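Home Stories Essays Archive Submit About
Search this site Enter keywords Go

The Bottle Job

The ad had said "data artist," and I was the kind of person who would answer an ad that said that.

What Nevex wanted was somebody to stand in a partitioned room and steer a robot arm by hand controller while it picked things up. Every pickup was an episode. The episodes went to a learning system named Peng, which lived in a building I never visited and which, I was told on my first morning, was hungry. My supervisor had come over from sales and talked like that. She gave me a lanyard, a login, and a goal of 800 good episodes by the end of July.

"What's a good one?" I asked.

"You'll feel it," she said, and went to lunch at 10 in the morning.

I did not feel it. I felt my thumbs. The soap bottle was the first object on the list, and I spent most of a week in its company, lowering the fingers over it, closing them, lifting, setting down, pressing Save.

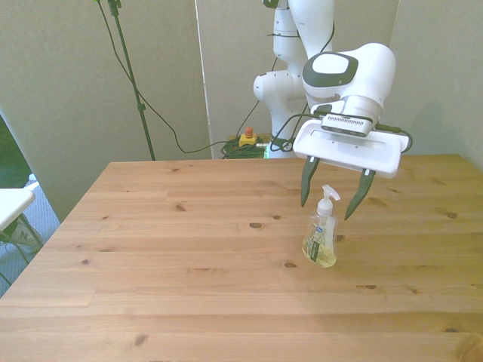

After each one a form came up on the screen, written by a subcontractor called Comport. It had 8 boxes. Did the object move? Did the object move on purpose? Rate your confidence. I had been asked to rate my confidence before, mostly by my mother, but never so many times before noon.

Peng wanted variety. A message would arrive in the corner of the screen, always polite: "More angles, please." So I gave it angles. I came at the bottle from the left and from the right. I came at it slowly, like a man returning a casserole dish to an ex-wife. When it ran low on angles it asked for orientations, and I learned that there are more ways to hold hand soap than a clean person would ever need.
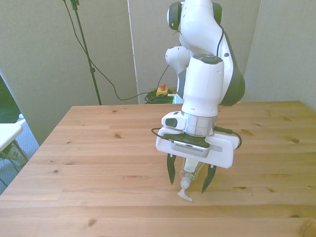

Soap, other way up.

"Lovely," said my supervisor, leaning in. "Could you do one where you hesitate?"

"They all have that."

"But on purpose."

I hesitated on purpose. I checked the box. Peng wrote back, "Thank you. More hesitation, please," and I started to wonder which of us was being trained. By then I was doing it at home. I would reach for the coffee, stop a few inches short, square up to the mug, and close my hand on it straight from the side. My sister watched me do this at breakfast and asked if I'd hurt my neck.

The second object was a little tube with some yellow liquid in the bottom of it. There was no word on what the liquid was. The object list called it "tube, small," and the column marked Contents said "yes."
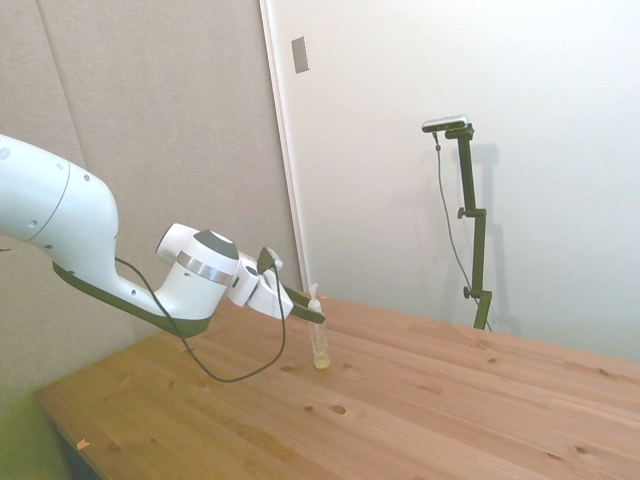 I was bad at the tube. The bottle had forgiven me nearly everything, but the tube was thin and I had to sneak up on it, and I kept closing the fingers on the air next door. Comport's form had a box for that too – "Near miss (describe)." I described. I got rather good at describing. Around my fiftieth near miss I wrote, "Approached with dignity, left without tube," and a week later a memo came down reminding all operators to keep descriptions under 300 characters and free of dignity.

All operators was me. I had asked.

Then came the day Nongate bought Nevex, or Nevex bought Nongate. The email had been written to please both. My supervisor cleared her desk and got a better one upstairs, and the new people wanted to know why Peng, with all those examples, had asked for something that wasn't on the list. They showed me the request. It said, "More table, please."

"What does it mean?" they said.

I told them I thought it meant more table.

So I spent an afternoon on it. I swung the arm out over the boards with the wrist camera running and nothing to grab but something pale green off in a corner, and held it there, and pressed Save. I moved over a few inches and pressed Save again.
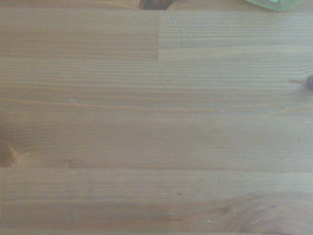

It was nice work. I got to know the knots. I had been leaning over those planks for weeks and had never looked at anything on them except my own mistakes, and now I noticed the little dents, pale ones, going off in a line across the grain, and wondered how many of them were mine.

The form came up. Did the object move? No. Did the object move on purpose? I thought about that one for a while. Rate your confidence.

I gave it a ten. Peng wrote back right away.

"Good one," it said. "More angles, please."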